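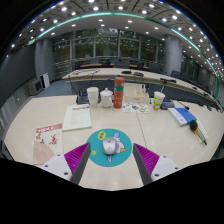 Rowena Tagle wants the planner to retry a failed grasp at once, from the same pose. Don't set it up that way. Back the arm off, take a new depth frame, then plan again.

Other settings worth checking before a tabletop run:

Small objects on a patterned mat. A mouse on a cartoon mouse pad can segment as one blob with the artwork. Filter by height above the table plane first, color second. Start at 4 mm and raise it if the mat still shows up.

Wide-angle lens. Undistort before fitting the plane — a straight table edge will otherwise come out curved and the fit drifts toward the corners.

Paper cups. Cap the closing force in software. Keep a separate profile for lidded mugs.

Logs. Keep the last 30 grasps and delete the rest.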